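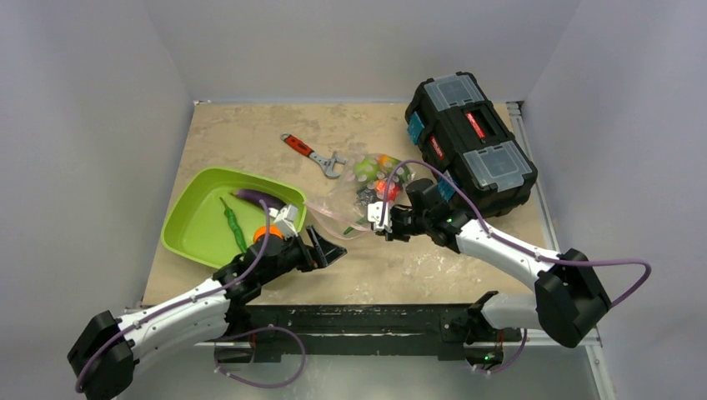 Kazimír Hudec
@kazimirhudec

A thread on sorting out a toolbox, which I started after breakfast and am still describing to people as "nearly done".

The trouble with a toolbox is that you can only ever see the top layer. Mine has a top layer I know very well. Beneath that is the past.

So the plan was a tray for things I use and zip bags for small bits that aren't tools at all. The tray is lime green. I chose it on the grounds that I couldn't possibly lose it, and I've since lost 2 pencils in it.

First decision of the day: the adjustable wrench. I own a full set of spanners in a roll, bought from Skumutach when I was feeling organised. I have used the roll 15 times at most. The adjustable one gets used for everything, including things a wrench should be kept well away from.

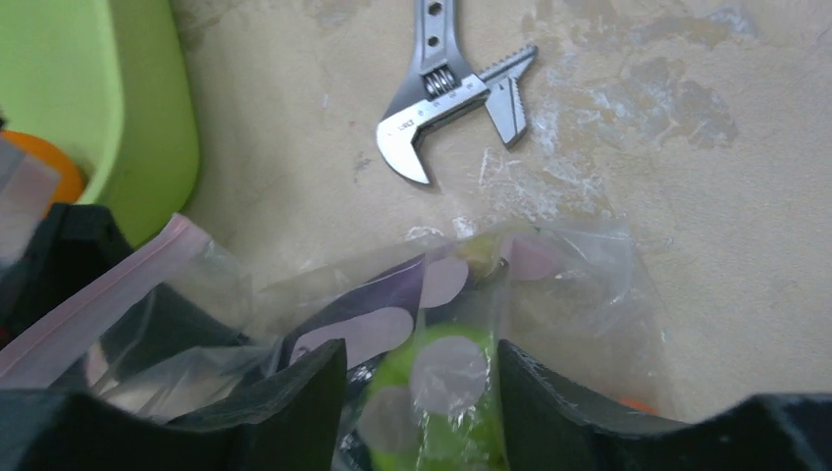
Kazimír Hudec
@kazimirhudec

My father held that an adjustable wrench was a device for rounding off nuts. He may have had a point – most of the rounded nuts in this house are mine.

Still, it's staying. If you wind the jaw right up before you pull, and pull towards the fixed side, it behaves. I learnt this from the back of a packet when I was well into middle age.

Then the bags. I bought a box of 200 from Prukadau because 18 seemed a silly number to buy and those were the two sizes they did. I now have enough zip bags to outlive me and be sorted into larger zip bags by my heirs.

Clear ones only, mind. I tried the frosted sort last May and spent the whole summer opening them to see what I'd put in them, like a very dull advent calendar.
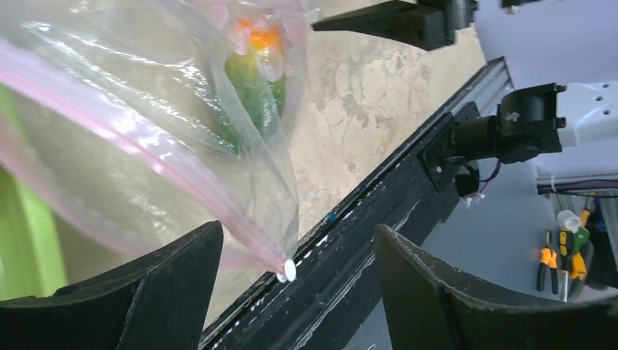
Dalibor Doležal: Do you label them as well? I found that see-through bags just meant I could see a lot of things I couldn't name.

I don't label, Dalibor. I did once, and ended up with a bag marked "misc" and another marked "misc (other)".

My rule now is that anything soft or colourful gets bagged, and anything that would hurt if you dropped it on your foot goes in the box or the tray. It's crude but it does cover most of what I own.

Also: squeeze the air out before you close the zip. A bag full of air takes up as much room as a small cushion and slides off whatever you put it on.

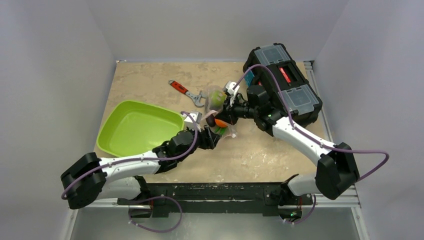 The other thing with zips is to start at one corner and run your thumb the whole way along. Pinching it shut in the middle and hoping is how I came to be picking beads out of a Sediston drill case until ten at night.

Still to do: the spanner roll, a jar of screws with no two alike, and the key to something. I've tried it in every lock we have. It's going in a bag.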